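Gamden Rural Libraries Programme
Interim report to the Stevutar Fund
May 9, 2020

1. Position at the end of the period

The programme continues to operate within the terms of the grant. The mobile service made 194 stops between January and the suspension of public visits, and issued 2,174 items to borrowers across the district. Seven villages were on the regular route, one more than in the original plan, following a request from the parish council at Flaso.

2. Changes to delivery

All stops were suspended in the second half of the period. Loans were extended without charge and a telephone renewal line was opened. Requests from housebound readers are now met by doorstep delivery, with books set aside before they are reissued. The Gajdoš reading group has moved to a monthly circular by post — members send in written comments, which are copied and returned with the next title.

3. Stock

An order for 400 large-print and children's titles was placed in January. The large-print titles have arrived and are being catalogued. The supplier has not yet confirmed a date for the remainder.
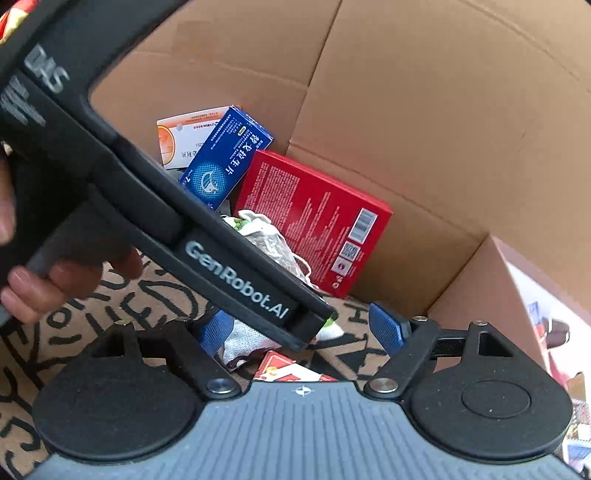

4. Expenditure

Spending on fuel and vehicle hire is below forecast, while postage is above it. We ask the Fund to approve the transfer of the unspent fuel allowance to the postage line for the rest of the grant year. Staff costs are unchanged.

5. Next period

A revised timetable will be submitted once visits may resume. The Flaso stop will be kept on the route, subject to agreement on parking.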